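Support > Hand-Held Grippers > Evaluation Units > Ticket Log

Subject: Jaw closure inconsistent on small packaged items, paired hand-held grippers
Product: Hamann hand-held gripper, evaluation pair
Customer: Prirkeck
Opened: 1/15/24
Assigned to: Unnur Ketilsson, Product Support, Sotberg
Status: Resolved, monitoring

1. Reported behaviour

The customer is evaluating a pair of hand-held grippers for recording household sorting tasks. Ívar Kirkegaard, acting for Prirkeck, reported that one unit of the pair failed to retain thin plastic packets when the trigger was released slowly. Rigid items of similar size were retained normally. The second unit did not show the fault. The customer asked whether the finger pads were defective and whether the evaluation period could be extended while the matter was examined.

2. Information requested from customer

Support asked for the firmware version of both units, the exported jaw-position log for one full session, and a view from the unit in use during a typical task. The customer was asked not to clean or adjust the pads before supplying these.

3. Customer response

Both units were running the same firmware. The log covered 200 closures, of which 79 ended before the jaws reached the commanded position. All of the short closures came from one unit. Mr. Kirkegaard noted that the work is carried out on a bed, with hair accessories and carded earrings as the items to be handled, and that the operator holds one gripper in each hand.
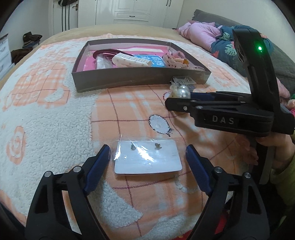

4. Assessment

The blue finger pads on the nearer unit are angled toward each other with the jaws open, as intended by the design, and a small packet of earring studs lies between them on a plush bedspread. A soft surface of this kind yields under the jaw tips, and a flat packet may sink into the pile before the pads meet its edges. Support considered this a contributing factor. It did not account for the difference between the two units, both of which were used on the same surface.

Review of the log showed that the affected unit was reporting a closed position while a gap remained at the tips. This is consistent with a lost zero reference. No evidence of a pad defect was found, and replacement pads were not dispatched.

5. Corrective steps issued

5.1 Power down both units and remove any item from the jaws.
5.2 Confirm by hand that the linkage arms travel freely from fully open to fully closed. Do not tighten the pivot screws.
5.3 Power on the affected unit alone. Open Hereo, select the unit and choose Jaw Calibration.
5.4 Close the jaws fully on nothing and hold until the calibration is accepted. Open fully and hold again.
5.5 Repeat for the other unit, so that both carry a current reference.
5.6 Record 40 test closures on a thin packet placed on a firm tabletop, then a further 40 on the usual work surface. Export both logs and attach them to this ticket.

6. Result

The customer completed the procedure and returned the logs. On the tabletop there were no short closures from either unit. On the bedspread there were 2, one from each unit. Support regards this as within the expected behaviour for thin items on a soft surface and has advised approaching such packets from the short edge with light downward pressure.

7. Evaluation terms

The request for an extension was referred to the Sotberg accounts office and has been granted to the end of February. The colour of the status light and its meaning were also queried; the customer was directed to the indicator table in the operator's manual.

The ticket will remain open for monitoring until the evaluation pair is returned or purchased. Further short closures should be reported under the same ticket, with the jaw-position log attached.

U. Ketilsson
Product Support

Related items
Jaw calibration in Hereo: accepted and rejected readings
Exporting a jaw-position log
When to replace finger pads
Handling thin packets and carded goods
Extending or ending an evaluation period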